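Thursday, January 14, 2021
Posted by Stirkgate Shoebox
5 min read

1/ Okay, several of you asked how I finally got the family pictures in order this winter, and my answer kept getting too long for a reply, so I'm making a thread. Get a cup of something. I am not a brief person!

2/ Some background. I come from a family that takes pictures of everything and labels none of it. We have prints in cookie tins, slides in a hatbox, and then all the digital years, which are spread over old computers, camera cards and a phone with a cracked screen that I'm scared to charge.

3/ I started with the digital ones. I know, the old prints feel more precious, and they're certainly prettier to hold. But a print from before I was born has sat in a tin all this time and it's fine, and I can't say the same for anything I saved in my twenties.

4/ If you have an old desktop in a closet, please don't hand it off for recycling until you know what's on it. The pictures are on the hard drive, and in plenty of those big office-type machines the drive sits in a plastic carrier that comes out with it. A repair shop can usually copy it for you if you don't feel like poking around in there yourself.

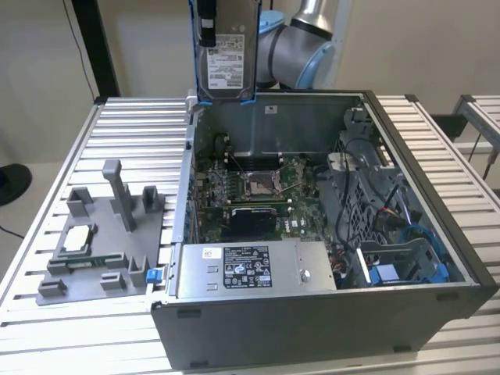
5/ THE FOLDERS
I tried so many systems. By person (hopeless, everybody is in everything). By event (what do you call a picture of a dog on a porch?). What stuck was one folder per year and one per month inside it, and then a few plain words at the end if something big happened. "August, lake, the canoe trouble." I'll know what that means until I'm ninety.

6/ If you don't know the year, make a folder called Unsure and be generous with it. Mine held 212 pictures at one point and I felt bad every time I saw it, and then over a few evenings of squinting at haircuts and wallpaper it went down to 77. Those can stay unsure. I've made my peace.

7/ Kitchens are the best clue, by the way. People forget what year they wore a certain coat but they will tell you to the month when the yellow counters went in, and they'll tell you what they paid for them too.

8/ THE DUPLICATES
Oh, the duplicates. Every time somebody in my family got a new computer they copied the whole pictures folder over "to be safe" and then never looked at it again, so I had the same Christmas in 5 different places, each with a slightly different name. I went through mine by hand with the radio on. It took most of December and I can't claim I hated it.

9/ A word on throwing things out. I did delete. I deleted blurry ones and floor ones and a great many of a parade in Bovetitz taken from behind a tall man's hat. But I kept some bad ones too, if they were the only picture of a room or a car or a couch somebody loved. The backgrounds get more interesting every year you wait.

10/ And do make two copies before you delete a single thing, and keep one of them at somebody else's house. Old desktops are sturdy, plain things, all sheet metal and screws, and it's easy to look at one and think everything inside will keep forever. I thought so for years.

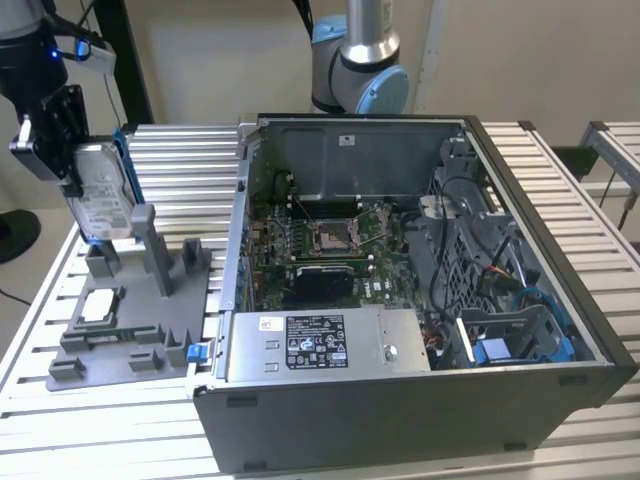

11/ My aunt asked why on earth I didn't just print the good ones and put them in a book like a normal person. So I did that as well! Two books, one for her and one for me, with wide margins so she can write in the names. She has already corrected me on a cousin.

12/ The writing-in part turned out to be my favorite bit of the whole business. She got going on a summer we spent in Gresent, and the bakery there, and how the owner would save her the heels of the rye loaves. None of that is in the picture. The picture is of a parked car.

13/ So now I keep a little text file in each year's folder and type in whatever anybody tells me, in their own words as near as I can manage. I don't tidy it up. If two people disagree about what happened, they both go in — and in my family they do disagree.

14/ A few of you also wanted to know where to begin if it all feels like too much. Pick one drive, or one tin. Do the pictures on it and nothing else, and don't open the next one that same night, however cheerful you feel. I broke this rule in the first week and had three piles going and no table to eat at.
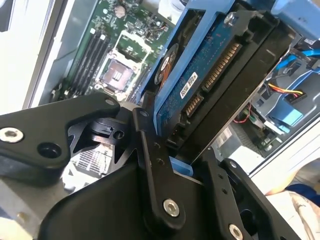 Hard drive in its blue caddy, with the case open.

15/ Next up for me are the slides in the hatbox, which I've borrowed a viewer for. The top one just says "Tam, from the hill" in pencil. We think Tam was a village, or possibly a goat, and my aunt is asking her friends. I'll let you know. Send me your mystery labels in the meantime, I would love to see them!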